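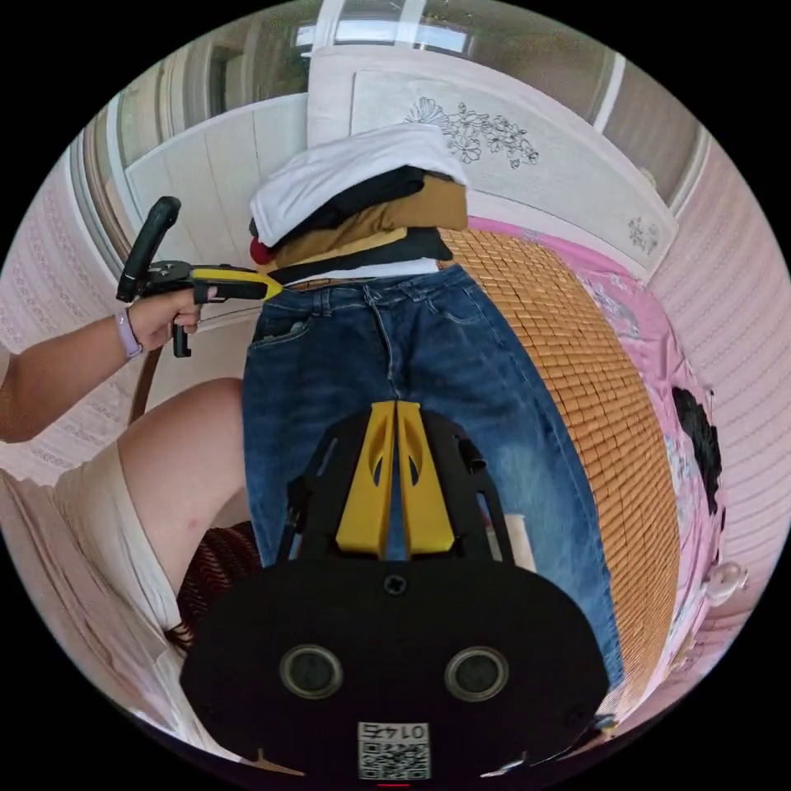
O instituto Lozano concluiu em outubro a primeira fase do Vosteo, método de aprendizagem por demonstração destinado à manipulação de têxteis com duas garras. As demonstrações são recolhidas em habitações, com garras portáteis operadas à mão, sem braço robótico no local. O protocolo não prepara as peças nem o espaço: umas calças de ganga entram na sessão com o cinto ainda passado na cintura, estendidas na cama ao lado de uma pilha de roupa dobrada. A diferença de rigidez entre o cinto e o tecido é um dos casos que o modelo tem de resolver.

## Dados e treino

O conjunto compreende 500 demonstrações de dobragem, obtidas em 17 habitações de Tristham. A política foi treinada com as imagens das duas garras e a respetiva abertura dos dedos. As trajetórias são expressas em relação à posição inicial de cada garra, o que dispensa a calibração com a divisão.

## Resultados

Em ensaio com peças ausentes do treino, o sistema executou 365 das 500 tentativas até à dobra final, uma taxa de 73%. As falhas concentraram-se em dois pontos:

- perda de preensão na cintura, sobretudo em calças com cinto;
- seleção de duas camadas de tecido quando era pedida apenas uma.

A segunda fase, em parceria com a Pollinard, abrangerá cinco categorias de vestuário e incluirá a medição da força de preensão. O relatório técnico está disponível mediante pedido ao gabinete de comunicação do Lozano.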